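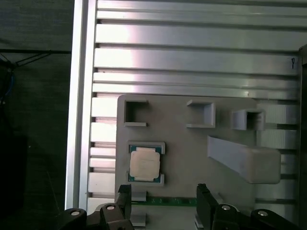

Unit 6. Part nests and fixture plates for small electronics assembly
Course handout, Wed 9 December

6.1 Purpose
A fixture plate gives each part a known location before assembly. In processor installation the part must arrive at the socket square, level and in the correct rotation. The nest controls the first two of these. Rotation depends on how the part is loaded.

6.2 Terms
Base surface: the table or rail bed that carries the plate. Grooved aluminum extrusion is common, as it lets plates be moved and clamped again along the groove.
Fixture plate: the flat body that carries the locating features.
Nest: a pocket or set of walls that holds one part by its outline.
Open-frame holder: a thin-walled square or bracket with one open side.
Heat spreader: the metal cover over most of the top face of a processor.
Substrate: the thin board under the heat spreader. Its border is exposed at the edges.

6.3 Corner walls
A nest for a square part does not need continuous walls. Raised walls at the corners locate all four sides and leave clearance for the tool that lifts the part out. Small gaps at the corners are acceptable. The substrate edge should remain visible there, so that seating can be checked by eye.

A full-perimeter wall holds the part more firmly but traps debris. The Koltov plate used in the July section had full walls and was withdrawn from the lab for this reason.

6.4 Handling
Hold the processor by the substrate edges. Do not touch the contacts. Lower it straight down — do not slide it in from one side. If one corner sits high, lift the part and start over. Pressing on the heat spreader to force a fit is not permitted.

6.5 Layout
Keep loose parts clear of the nest. A long part may overhang the plate if it rests stably and does not cross the approach path. Matte gray is preferred for the plate body, as glare makes part edges hard to read.

6.6 Lab exercise
Work in groups of 2. Load and unload the Clasta nest 20 times and record each attempt as seated, high corner or rotated. Time allowed: 30 minutes. Enter the results in the Uvotar sheet under your bench number.

Reading for Unit 7: Mohmand course reader, p. 144, section on clamping forces.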